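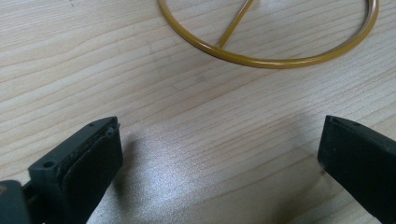 Notebook, Grirkum student project: hat and stand task

20 October 2024. Written up by Nhàn Sầm, with additions from Cường and Ánh. Dionysis, please skim this before you plan the next session, and forgive me for going on a bit!

We finally settled on the hat task this week, after going back and forth on it ever since August (Cường was holding out for folding napkins, and I do still think we should come back to his napkins one day). The idea is simple enough to say out loud: the stand and the hat both start out on the table, the person wearing the two grippers sets the stand upright, and then the hat goes on top. I liked it from the start, mostly for the stand. It's nearly all empty space, and there are only so many places on it worth grabbing. Anybody who joins the club and thinks picking things up is the easy part should have a go at a wire ring lying flat on a table.

Ánh did a good long stretch of practice before we kept anything, and her notes are worth copying out here in full, more or less as she told them to me:

The ring wants to be pinched from the side, with one finger inside and one outside. Coming straight down on it with the jaws barely open, you push it along the table and end up chasing it, which is funny once. Open wide first, wider than feels necessary, then lower, then close. She also says to aim near the spot where the straight bar meets the ring, as it turns less in your grip there than it does halfway around the curve. Cường tried it her way and agreed, and he doesn't agree with people quickly.

The glare on the table is still bothering me. The wood is pale and it throws the light right back up between the fingers, so in the wrist views the grain washes out just where you'd like to see it best. Lụa thinks we could turn the lamp toward the wall and let it bounce. I'd rather try a dull cloth, but then the cloth wrinkles and slides, and we've got a new problem to write about. Let's do the lamp first. If that doesn't help, there's a roll of matte paper in the Zerngate cupboard, under the spare pads.

Now the hat. It's soft, and the brim gives when you press it, so the temptation is to squeeze harder than you need to. What we want is one jaw under the brim and one over, close gently, lift a little, and stop to look before bringing the other hand into it. I keep rushing that stop. Lụa has been very patient with me and simply says "look" every time, in the same voice, and I'm beginning to hear it in my sleep.
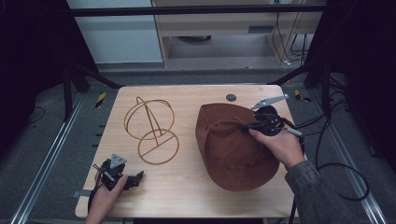
Right gripper at the brim of the hat, left gripper by the stand, which is still on its side.

We also had a long talk about which hand should do what. Cường would like the left hand to right the stand and then keep hold of it, leaving the right free for the hat. Ánh would let go of the stand as soon as it's up, and I can see her point, as a hand that stays put gets in the way of the other one. We'll record both, labeled separately, and let Dionysis tell us which trains better. Our target for the Varstead showcase is 200 good runs of each, and please, no quietly slipping the doubtful ones in to reach the number.

Cables: leave slack before you start, and check the left one isn't caught under the table edge. I was tugged back in the middle of a reach and said a word I won't write down.

Settings stayed as they were, log folder is Tăng, subfolder 3. I haven't renamed anything, so if you can't find your files they're wherever you left them.

To do before next time:
Lụa: turn the lamp, compare the wrist views before and after.
Cường: write the two versions of the instruction, one sentence each, and keep them short.
Ánh: show the new members the side pinch.
Me: order finger pads, practice stopping, bring the good tea.

Dionysis, do you want the stand to start on its side every time, or should we mix in some other positions? Write your answer under this and I'll pass it on.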